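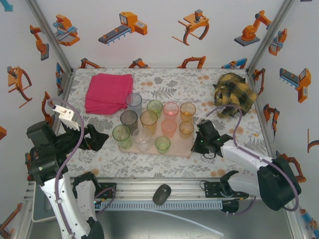

Babak Naseri asked whether cups in several tints may share one tray, or whether each color needs its own. They may share one, provided that all cups on the tray have been washed in the same cycle.

4.2 Setting Out Cups on the Rudska Tray

1. Wipe the tray with a damp cloth and dry it fully.
2. Inspect each cup for cracks or clouding. Set damaged cups aside for return to Khondokar.
3. Place the cups upright in loose rows. Rims may touch, but cups must not be stacked.
4. Leave the tray uncovered for 20 minutes before service.

Note: The tray holds up to 12 cups. Cups may differ in size.

Caution: Do not lift a tray that carries filled cups. Total load must not exceed 500 grams when the tray is moved by hand.

4.3 Cloths and Towels

1. Keep one folded towel within reach of the tray for spills.
2. Place used cloths in the Brotis bin at the end of service.
3. Change the tablecloth after some 2 hours of continuous use, or sooner if stained.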